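Sineck Home Cell Rule Pack
Sineck / Equipment / Two-arm home units / Rule packs

In stock. Ships from Brevodon. Order code 181-HC
Fits: Suseck two-arm base, Sun two-arm base (from April firmware on)
Not for: single-arm carts, anything with suction

Overview

Working rules, floor kit and sign-off cards for crews running two-arm robots in real homes. Living rooms, play areas, kitchens. Written for the operator and whoever else is standing next to the table. One pack covers one robot and one crew.

The pack came out of our own house visits. Naledi Nkuna wrote the first set of rules on the back of a delivery slip, Chae-won Yeom made them into cards that fit in a pocket. Revised this year, mostly the parts on people near the table and on cables.

It does not replace your risk assessment or the robot maker's manual. If the two disagree with us, follow the stricter one and tell us.

What's in the pack

Rule cards, 17, wipe-clean, ring bound
Floor tape, one roll, yellow
Cable sleeves, two lengths per arm
Table edge markers, stick-on, come off clean
Sign-off pad, 100 sheets
Stop-button lanyard (button not included, uses the one on your base)

Card group A – Table work

Bottles at the back, open plate or bowl at the front, grippers come in from the near side. That's the layout on card A1 and most crews keep it all day. Tall items in front of low ones means the arm has to go over, and going over is how things get knocked.

Leave a gap between bottles that an open gripper fits into. Check it with the power off. Caps on tight before the arms are live, including the ones you are not picking.

Hands and legs: anyone inside the tape is on the lanyard or is talking to the person who is. Sitting close is allowed at walking-pace speed or slower. Reaching across the table is not, at any speed. Say "hands in" out loud, wait for "stopped", then reach. 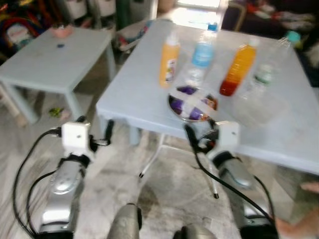
Card group B – Floor and furniture

Before the base moves at all, walk the route. Small toys, hangers, loose cloth, anything a wheel can ride up on or drag along. Move it or tape round it. Look under the chairs and the side tables too, family homes keep a lot down there and it creeps out.

Chairs with splayed or crossed legs count as wider than the seat. Same for high chairs. Measure at the floor. If the gap is less then the card says, move the chair, don't squeeze.

Ask before you move anything that belongs to the household. Put it back after. TVs get extra clearance, 15 inches from the farthest point the elbow can swing to, no exceptions for wall side.

Smooth tile: dry it first, test the brakes at low speed, then test again with both arms stretched out. 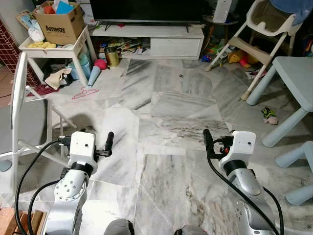

CABLES AND WRISTS

Cable loops at the wrist should be big enough for a full turn and small enough not to catch a table corner. Run each arm through its whole range by hand control and watch the loop, not the gripper. If it snags once, re-sleeve it. Don't tie a loop down to a moving joint – we have replaced enough connectors.

Sleeves go on from the wrist end. Takes around a quarter hour the first time, less after.

Card group C – Grip and release

Fingers wide open on approach. Slow down before the tips pass the first object, even if it's not the one you want. On shiny tile or steel, check the wrist view for glare and turn the table or pull a blind if you can't find an edge.

Soft things in a bowl, cloth for example: go for the cloth and stay off the rim. Rim contact is a stop and a note on the pad. Two rim contacts in one session, lower the speed.

Release only when the item is resting on something. No drops, not even short ones, not even soft things.

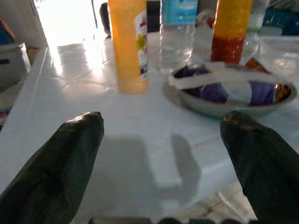
Wrist view, fingers open, bowl on the right. Cards C2 and C3.

Sign-off

One sheet per session. Who held the stop, who moved furniture, anything that touched that shouldn't have. Keep the sheets with the robot and not in the van. A blank sheet counts as no session.

Questions we get

Can we print the cards ourselves? Yes, file comes with the order. Paper ones get soggy in kitchens.
Does it cover pets? One card. Short version, pets in another room with the door shut.
Is there a training day? Yes, at Brevodon, one Sunday a month. Book with Chae-won.
Refills? Tape, sleeves and pads sold seperately, same page as the base spares.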